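Keeping Arthur Running: Setup and Care of a Two-Arm Kitchen Cell

Project report by Funmilayo Obi and Nneka Osagie

1. What we set out to do

Arthur is the name our lab gave to its kitchen cell, two white robot arms that share one counter. When we took it over in January it worked, but every group that used it had its own way of starting it up, and the notes were spread over three notebooks. Our project was to write one setup routine, stick to it for a whole term, and see whether the cell gave less trouble. We loved this job, even the parts with cable ties!

2. Starting the cell

Our routine takes two people. One person powers up the arms while the other keeps a hand near the stop button. After that we home both arms, open and close each gripper, and run the Flomer check script, which moves every joint slowly through a short range and prints the motor currents. If a current looks off we stop and look at the cable first - it was the cable more often than we expected.

Then comes the camera calibration. We hold a printed marker in several poses and let the software work out where the camera sits. The first time we did it the result was terrible, and we spent a long afternoon in the Irkska manual before we found that our marker size was entered wrong.

3. Looking after the grippers

The fingers take the most abuse. We wipe them before each session, check the bracket screws with a hex key, and look for play by wiggling each finger gently. Funmilayo found one loose bracket this way in the second week. We retightened it, calibrated again, and wrote it in the log.

4. Laying out the counter

We keep the layout cluttered on purpose, like a kitchen someone lives in. The cutting board goes on the marble within reach of the gripper, the toaster and the toaster oven stay at the back, and the toy fruit goes on the teal mat.
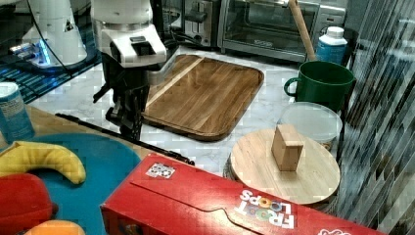
Cables need a last look before anything moves. A slack cable can catch on a box or a mug, so we take the arm slowly through its widest reach by hand and watch the loop.

5. Results and what is left

We logged 96 sessions and 435 separate runs. Only 2 sessions had to be called off, both for a gripper that would not home. Skadusley, the group using the cell next, has our checklist and a bag of spare screws. We still want to add a proper strain relief at the base of each arm, and Nneka is drawing the bracket for it now.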